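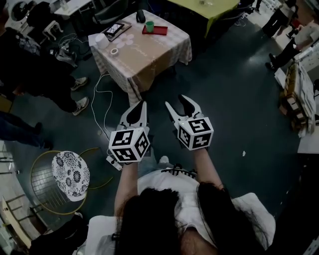
Posted by the Trostik workshop desk | Filed under: Batteries & Charging | Last updated in June

Celen 800 Battery Maintainer and Jump Pack

I've had one of these living in the boot of my own wagon since last winter, so this page is going to be a bit longer than the others on the site. Make yourself a cuppa.

The Celen 800 is two things in one case. Leave it plugged in at home and it's a maintainer, which keeps a parked car's battery topped up for as long as you like. Unplug it, chuck it in the car, and it's a jump pack that puts out 800 amps at the clamps. We used to sell those as two separate boxes (we still do, if you prefer it that way) but most people who come to the counter these days ask for the combined one.

Who's it for? Anyone with a car that sits. I get a lot of caravanners, a lot of folks with a ute they only use for tip runs, and quite a few people who've started working from home and found out the hard way what a modern car does to its battery when it's left in the driveway for three weeks. Alarm, clock, keyless entry, all of it sipping away!

What it'll start

Celen rates it for petrol engines up to 3000 cc and diesels up to 2000 cc. I'd stick to those numbers. A customer of ours did get a bigger diesel going with it on a warm afternoon, but if you've got a big four-wheel drive and you camp somewhere cold, get the Poler heavy-duty pack instead and save yourself the grief. It weighs a fair bit more, mind you.

12-volt systems only. Please don't put it on a truck.

Charging and storage

From flat, mine takes an afternoon on the wall charger. You can also top it up from the 12-volt socket while you're driving, which is slower but handy on a long trip. I check mine at the start of each season and it's usually lost one bar out of the four. If you let it drop to nothing and leave it in a hot shed all summer, you'll shorten its life, same as any lithium pack.

The maintainer side handles standard lead-acid, AGM and gel. There's a button on the front to pick which one. It remembers your last choice, so if you move it between two cars with different batteries, have a look at the light before you walk off. I've caught myself out with that one.

What's in the box

Celen 800 unit
Clamp lead with reverse polarity protection
Ring terminal lead (bolt it on once and leave it there)
Wall charger and 12-volt socket lead
Zip bag
Manual

The bag is pretty ordinary, to be fair. The zip on mine went after a few months and I swapped it for a Sivakumar tool roll, colour charcoal, which fits the lot with space left for a torch and gloves. We stock those too if you want to add one.

Fitting the ring lead

If you're handy with a spanner it's a ten-minute job. Red to positive, black to negative, fuse holder tucked up where it won't rub on anything. If your battery is under a seat or behind a panel in the boot, ring us first and tell us the model, and we can usually say which way the cable wants to run. Or drop in any time before 1730 and we'll do it in the car park while you wait, no charge if you bought the unit from us.

Warranty and returns

Two years on the unit, one on the leads. Keep your receipt. If it plays up, bring it back to the Trostik counter and we'll test it on our own bench before sending it anywhere. Spare clamp leads are kept on the shelf, and ring leads normally come in with the next order.

Related: Poler heavy-duty jump pack, Sivakumar tool roll, battery terminal brushes, replacement fuses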